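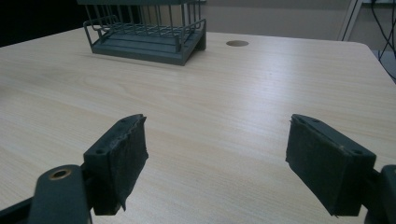
Cundlow Table Set: read me first

This folder keeps the notes and pictures for the desk tables in the Cundlow reading room. I started it in November, when we had three different lists and none of them agreed. Last edit of this file: Fri 27 May.

What is covered

The set is only about furniture and the small things which stay on it: tables, wire racks, cable holes, partitions. Chairs are in another folder, kept by Latrice Mbeki. Please do not mix them, the numbering is not the same.

Files

tables.csv -- one row for each table, 239 rows
racks.csv -- one row for each wire rack, with the table it belongs to
pictures/ -- colour pictures, 300 in total, some tables have more than one
old/ -- the lists from before, do not edit

Columns in tables.csv

table_id: the number written on the underside
finish: light wood grain, dark wood grain, white, grey, other
cable_hole: round, slot, none
rack: yes or no
wall_side: yes if the far edge faces a wall or a partition
remark: free text, keep it short

How to fill in the colour

Colour is judged by eye and the lamps in the room are a little yellow. For a rack between grey and green, write "grey-green" and leave it. Rafferty Halvorsen and I discussed this for too long already.

Known problems

Table 8 appears two times in racks.csv. The second row is the correct one.
Where the cable hole has a cover, some rows say "none". I am still checking these.
Width is in centimetres, but in old/ it is in millimetres, so a table of 600 there is a small side table and no mistake.

Corrections

Send them to Corinne Gallagher with the table_id in the subject line.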